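Scrubbing sponge on a wooden table: basket or hook?

Lotte Bakker
Joined: September

Hello all. I have a question about storing a scrubbing sponge, the kind with a yellow rim and a rough gray middle. At home I always put it beside the sink, but in our shared workroom the sink is in the hallway, so the sponge comes back to the table with us. I bought a dark gray wire basket for it. Now my colleagues tell me that the basket is a mistake, because the bottom of it is solid and the water will stay inside. Should I keep it or return it to the shop? The basket and the sponge are both on the table now.
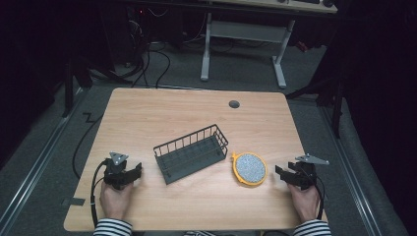 Milan Cuypers: I would return it. Wire on the sides helps very little when the floor of the basket is closed. I had one from Grelitz with the same problem and the sponge smelled after 9 days. Buy one with an open bottom and put a saucer under it.

larnus_fan
I don't agree with Milan. If you squeeze the sponge well and stand it on its side against the bars, the air reaches both faces. Mine lives like this for months. The bigger danger is for the table. What is the finish?

Lotte Bakker
Thank you both. The table was oiled by the person who had it before us, I think with Clakimwood, but I found no can to prove it.

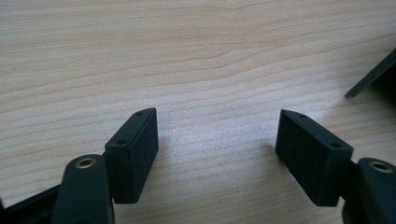 I never took care of an oiled table before, so please correct me if I say something wrong. I understood that a dry table looks dull everywhere. Ours still gives back the light in the middle, and the wavy grain is easy to see around it, so I hope it can wait some time before a new coat.

Milan Cuypers: Shine tells you very little, it can be wax or only a smooth surface. Put a drop of water on a corner and wait 30 minutes. If it goes dark, you need oil.

larnus_fan
On the water test we are friends again. And please never use the rough side on that wood. Here is what I would do:

1. Return the basket, or keep it for pens and tape. (Yes, Milan, you win this one — half.)

2. Look if your sponge has a loop. Many of them do, and people cut it off.

Lotte Bakker
It has one! A small yellow one at the top, I thought it was a label.

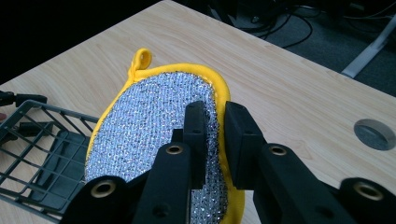

3. (larnus_fan again) Put a small hook near the sink in the hallway and hang the sponge there, mesh facing the room. Then it does not come to the table at all.

Chaturvedi
A hook in a shared hallway means that the sponge will be used for shoes. I speak from experience. Keep the basket on the table with a folded cloth inside, and wash the cloth with the towels.

Lotte Bakker
I will try the hook first and keep the basket until I know. The shop gives 19 days for returns.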